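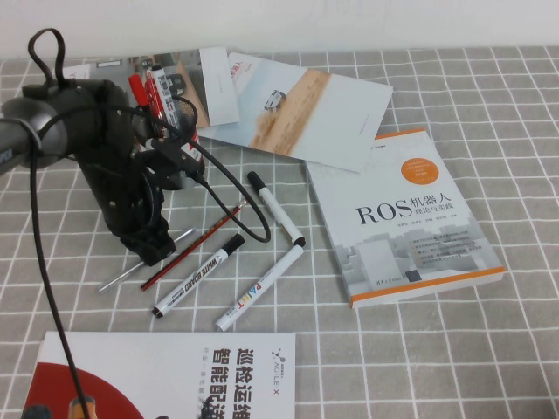 The pen-sorting table, with the mesh holder and the markers laid out for the arm.

Visitors > Open Day > Frequently Asked Questions

Haradell Robotics Open Day: Frequently Asked Questions

When does the Open Day take place?
The Open Day is held each July. Doors open at 10:00 a.m. and the last group is admitted at 3:30 p.m.

Is there a charge for admission?
Admission is free. Visitors must register in advance, as the building is limited to 200 persons at one time. Registration is made through the visitor desk at Haradell.

What will visitors see?
The main demonstration concerns the handling of small everyday objects by a robotic arm with a two-fingered gripper. Markers, a pencil and similar items lie on a table beside a pen holder, and the task set for the arm is to pick up each item and place it in the holder. Wenceslao Zapata, who directs the demonstration program, gives a short introduction before each session.

How long is a session?
Each session lasts 25 minutes, including time for questions. Visitors may attend more than one session if places remain.

Why does the surface have a grid on it?
The white lines give staff and visitors a simple way to describe where an object lies. A member of staff may ask a visitor to name a square, and an item is then placed there before the next attempt.

Is it possible to see what the robot sees?
Yes. A view from the gripper is shown on the monitor in the Privano Room, next to the demonstration area. Visitors often remark that it is harder to follow than the view from beside the table - the fingers take up part of the picture, and there may be little else to see between objects. 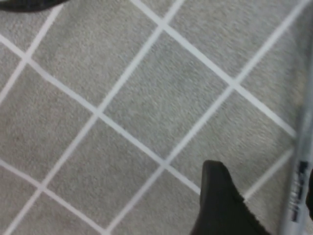

View from the gripper: one finger at lower right, with the grid lines behind it.

May visitors operate the arm?
Visitors aged 14 and over may request a supervised turn at the 2 p.m. session. Places are assigned on arrival and cannot be reserved. Long hair must be tied back, and loose scarves and lanyards must be removed.

What happens if the arm drops an item?
The operator pauses the arm, returns the item to the table and begins again. Visitors are asked to remain behind the floor marking and not to retrieve items themselves.

Is photography permitted?
Photography for personal use is permitted. Flash and tripods are not.

Where should school groups report?
School groups should report to the Szewczyk entrance on the north side of the building. The Plernitz entrance is reserved for deliveries and for visitors who require step-free access.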